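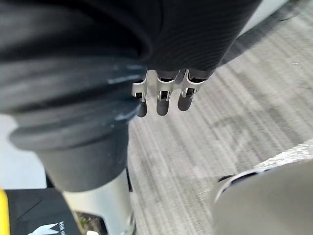
Adjunto 1 – canalé negro, borde inferior ondulado

Incidencia: el dobladillo del canalé negro queda ondulado
Abierta por Emiliano Jaramillo – abril
Estado: resuelta
6 comentarios

Emiliano Jaramillo, 9:40
Compramos el canalé negro fino de Jamilby, el de la serie Ultow. El corte va bien, pero al coser el bajo el borde hace una onda suave. En la foto se nota en el borde inferior derecho de la tela, y también que las rayas del canalé van en diagonal. El dobladillo está hecho con puntada recta doble, aguja universal y largo 2,5. Hemos planchado con vapor y la onda baja un poco, luego vuelve. Tenemos 17 piezas cortadas y 13 ya están cosidas.

Saeed Zamani (soporte), 10:15
Necesito tres datos: si la tela reposó desenrollada antes de cortar, la presión del prensatelas y si el transporte diferencial está activado.

Emiliano Jaramillo, 10:32
No reposó, se cortó directamente del rollo. La presión está como vino de fábrica. El diferencial está en 1.

Saeed Zamani (soporte), 11:05
El canalé se estira a lo ancho cuando el prensatelas aprieta y la costura lo deja fijado así. Cortado en diagonal cede más. Haced esta prueba en un retal del mismo rollo, cortado con la misma inclinación:
1. Bajar la presión del prensatelas dos puntos.
2. Subir el diferencial a 1,3. Si frunce, volver a 1,2.
3. Aguja de punto del 75 y largo de puntada 3.
4. Cinta termoadhesiva elástica fina por dentro del bajo, sin estirarla al pegarla.
5. Planchar apoyando y levantando, sin arrastrar.
Probad primero sin la cinta.

Emiliano Jaramillo, 13:20
Sin cinta y con diferencial a 1,3 mejora bastante, aunque queda algo de onda al final del borde. Con cinta queda plano. A 1,5 fruncía, descartado. ¿Las piezas cosidas se pueden recuperar?

Behrouz Kazemi (taller), 14:02
Sí, descosiendo. Quitad el hilo, vapor sin tocar la tela, y dejadlas en plano hasta el día siguiente – las marcas de aguja casi no se ven en negro. El resto del rollo, extendido y sin peso encima una noche antes de cortar.

Resolución: ajuste de máquina y cinta en el bajo. Se añade el reposo previo a la ficha de la tela. Cierra Saeed Zamani.

Compartido 19 veces

Soporte Jamilby – Contacto – Todos los derechos reservados – Volver arriba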